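December 24, 2020. Bag cell, Ollcombe bench.

Budget for June is due, so I spent the morning watching the arm and pricing what I'd replace. The workspace, as everyone knows, is a grocery bag and some black tape. Capital cost: low.

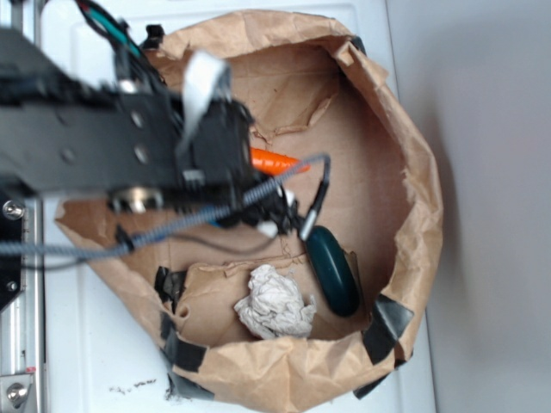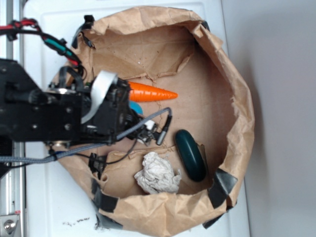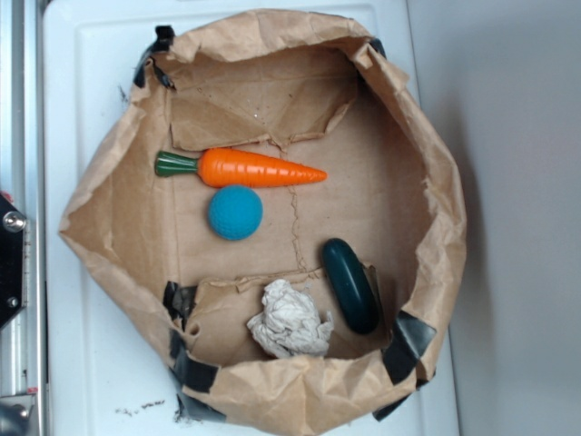
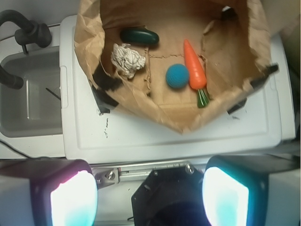 Paper bag with the toy carrot. Last one is from the wrist camera.

Wish list:
Mekov gripper, 2 (one to use, one to admire)
Warholm ribbon cables, 3, shorter than ours
Cable guides from Akbari, pack of 58, smallest they sell. Apparently we're wiring a ship.
Proper bin with rigid sides, $80. I expect a fight over this one. The bag has supporters.

Skip the second fixed camera until the grippers are approved. Vegetables stay; no budget line for produce.

To do: ask Mekov whether the quote includes the mount plate. Last time it didn't.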